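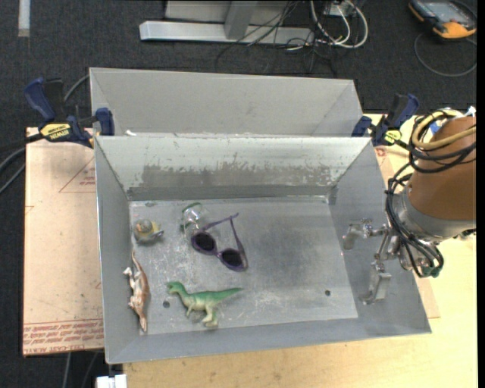
Figure 2. The front bin with five test objects in it, and the gripper over the right wall. Bar clamps hold the two bins where they meet.

3.2 Building the Picking Cell

I wanted a cell I could put together in our shared workshop at Dratow without drilling into anything that belongs to the workshop, so the whole build sits on an ordinary table and a sheet of acrylic. The bins are plain gray metal, and they're far from new! The floor of the front one is scratched and smudged (Figure 2), and I left it that way. My first detector, trained on clean renders, loved to call a bright scratch an object, and I'd much sooner find that out in March than in front of visitors.

The clamps matter more than I thought they would. In the early runs the front bin crept every time a finger touched a wall, and by the end of an evening my calibration was junk. With two bar clamps over the joint between the bins, I could go 96 picks between calibration checks and the error stayed under 4 mm.

For objects I went through the toy box. The green dinosaur has a long neck and tail, so there are lots of bad places to grab it. The sunglasses are worse (open temples catch on everything), and the clear object gave my depth readings fits. I kept them all in, because easy objects don't tell me much.

Control runs on Dutolano, my own little planner, and every attempt gets logged with the starting layout and the grasp it picked. The full log has 2,002 attempts. I set aside 508 of those for testing and never tuned on them, tempting as it was. Section 3.3 covers how I scored a grasp when two objects came up together.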